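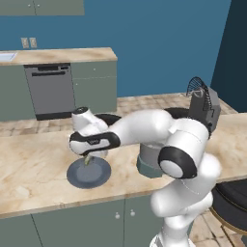

**Kevside Robotics, Kitchen Simulation Group**

Minutes, practice and rules meeting, December, started 2:00 p.m.

I took notes again, so blame me for the spelling. Everybody from the simulation side came, plus two from the safety desk and one person from Clavine who dialed in and kept dropping off.

## Old business

The naming rule for saved runs is finally in force! Task, kitchen layout, seed, then the operator's initials, in that order and all lowercase. We found a handful of November runs that still have the seed first, and those get renamed by whoever made them. No exceptions for "but my script needs it that way" (I said that one, so I'm the one fixing my script).

The Sopacua checklist is still with their people. We asked for the short version and they sent the long version twice. Carried over.

## What counts as placed

This took most of the hour. The item was the plate task, where the arm brings a small green object over to the dark blue plate, and the question was when we're allowed to write "success" in the log. Right now half of us mark it as soon as the thing is over the plate and low enough, and the other half wait for the fingers to open. Same run, two different results, and you can imagine how that looks in a table.

I argued for the strict reading, and I'll admit I argued for a while. With the fingers still closed and the object just above the middle of the plate, you can't tell from one view if it's touching or only nearly touching. Somebody pointed out that the simulator knows the contact forces anyway, so why squint at a picture? Fair enough, but the reviewers at Clavine only get the pictures, and they're the ones signing off.

We settled on this wording:

- A placement is complete when the fingers are open, the wrist has moved up clear of the plate, and the object is at rest on the plate.
- Anything earlier gets logged as "in progress," even if it looks great.
- An object on the rim is marked "partial," and a person looks at it before it goes in any report.

Agreed, with one grumble about "at rest." The safety desk will write down how long "at rest" is, and we'll use their number when it comes.

## Reach over other items

Next up was the forearm. On the big counter layout it goes out long and low across the marble, right over the gray container and in front of that wide black rim at the back. It's a fine pose for the plate and I like it, but our house rule on clearance was written for an empty counter and says nothing at all about passing over things. The safety desk wants a rule we could take to a real kitchen without rewriting it. So do I!

The draft says the planner has to treat every item on the counter as something to keep away from, including the ones that aren't part of the task. Until now we've only been checking the plate and the thing in the gripper. One person worried this would make planning slow, and we agreed to test it before fighting over it. The batch will be 2000 runs on the same layout, old rule against new rule, with 128 of them pulled at random for a person to watch all the way through.

There was also a side talk on the bar stool. It's on the floor near the base of the arm, and the current rules don't say if seating is part of the work area. We didn't get far. My own view is that a stool means a person might sit there, and the rule should act like somebody does. The safety desk liked that better than the rest of the room did. Left open.

## Vevix template

Vevix changed the form for reporting failed grasps, and the new one has three boxes for cause where the old one had a blank line. I miss the blank line. Please fill in all three boxes, and write "unknown" if you don't know, because an empty box gets the whole form bounced.

## To do

- Me: post the placement wording on the shared page and fix my script.
- Simulation side: set up the clearance batch.
- Safety desk: a number for "at rest," and a first try at the stool question.
- Clavine: say if they want a second camera view for sign-off.

We ran over and got kicked out of the room at 3:15. Next meeting is in January, same room, and could the person with the good speakerphone please bring it.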